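Clomside Paper & Glue Board > General Craft Talk > Glue sticks for scrapbook pages that have to last

Started by pagesandpaste, May 2, 2021

pagesandpaste wrote:
OK so I'm finally redoing my grandmother's album and I need opinions before I stick anything down. The old one was those magnetic pages with the yellow stripes and you all know how that goes. I've got 62 photos pried off (dental floss, slow and steady, thank you to whoever posted that years ago!) and 8 that won't budge and will probably get scanned in place.

My plan was plain glue stick on cardstock, photos in paper corners, and the glue only touching the corners and the captions. I'm writing the captions on separate strips so if I misspell a great-uncle I can toss the strip and not the whole page.
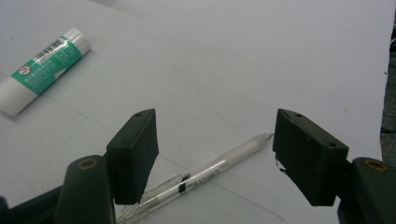

What I can't decide is whether to caption first and glue second or the other way around. If I glue first, my pen skips wherever the paper has puckered. If I write first, I smear it pressing the strip down. Anybody have an order that works?

Gunier62 wrote:
Write first, let it sit overnight, glue the next day. I know that's boring. I did a whole family reunion book in one evening once and every single caption has my thumbprint in it.

Also burnish with a scrap of parchment paper on top, never your bare hand.

Yee-man Lam wrote:
I'm going to be the grump and say skip glue sticks completely for an heirloom album. Wheat paste or photo corners with their own adhesive. I've repaired a lot of my own school projects from the nineties and the glue stick stuff just lets go. You bend the page and the pieces slide right out like playing cards.

pagesandpaste wrote:
Hmm, but was that the cheap purple kind? I'd be using a white one with a green label. And I don't have a fridge shelf to give up to a jar of paste, my husband already lost the butter drawer to my sourdough.
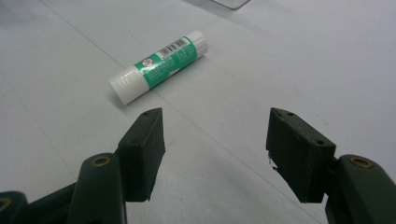

I did a test last month on cardstock from the Urkus pad, the 70 pound one, and it's still flat and still stuck. Bent it, flapped it around, left it on the dashboard. I know a month isn't forever.

Yee-man Lam wrote:
A month isn't even a start! Mine held for years before it went. But fine, if it's only holding corners and captions then nothing gets ruined when it fails. You just re-glue. I'd still never put it on the back of a photo.

Chih-ming Yau wrote:
Agree with Yee-man on the photos, disagree on the rest. I've got a travel journal full of ticket stubs done with glue stick and the only ones that fell out are the shiny ones. Anything with a coating, forget it. Matte paper on matte paper is fine as long as you go right out to the edges. People stripe it down the middle and then blame the glue.

My bigger question is your pages. Are you punching them or using sleeves? Because 200 sheets of heavy cardstock on rings is a brick.

pagesandpaste wrote:
Not 200, good grief! I'm splitting it in two volumes, her side and Grandpa's side. Post-bound, no sleeves – I hate the glare. I lay everything out on the floor first because the table only fits a few pages at a time, and then I shuffle them by year until my knees give out. 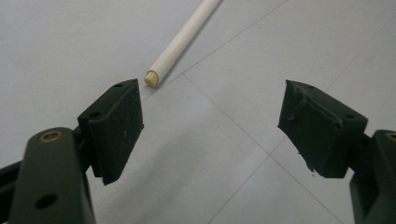
The years are a guess half the time anyway. I've been going by cars and hairdos. There's one of her on a porch that could be anywhere in a fifteen year stretch, she had the same coat forever.

Gunier62 wrote:
Check the backs for the print shop stamp! My mom's had a month and year right on the white border too, though that's when they were developed and not when they were taken. We had Christmas trees marked June.

Chih-ming Yau wrote:
Ha, same with ours. My dad would leave a roll in the camera till somebody got married.

For floor layout, put an old sheet down first. You'll pick up every crumb and hair otherwise, and it goes straight into the glue. 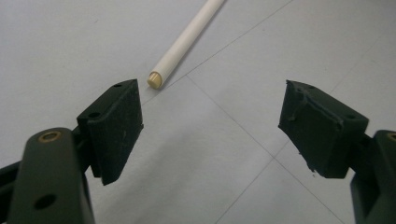 And weigh the finished pages down while they dry, with something flat. I use two cutting boards and the Yeh cookbook, the huge one with the soup on the cover. Wax paper between every page or you'll be making one very thick page.

Yee-man Lam wrote:
Wax paper can leave a film if it gets warm. Use parchment.

Chih-ming Yau wrote:
It's never left a film on mine.

Yee-man Lam wrote:
Do you live somewhere with a summer?

pagesandpaste wrote:
Parchment it is, I have a roll already. OK, final plan: captions tonight, glue tomorrow, corners for every photo, cutting boards on top. And I'll try wheat paste on one spare page, Yee-man, so we can compare. If it gets moldy I'm mailing it to you.

Yee-man Lam wrote:
Deal. Make it thin, like gravy you'd be embarrassed to serve. And please post the porch one when it's scanned, I'm pretty good with coats.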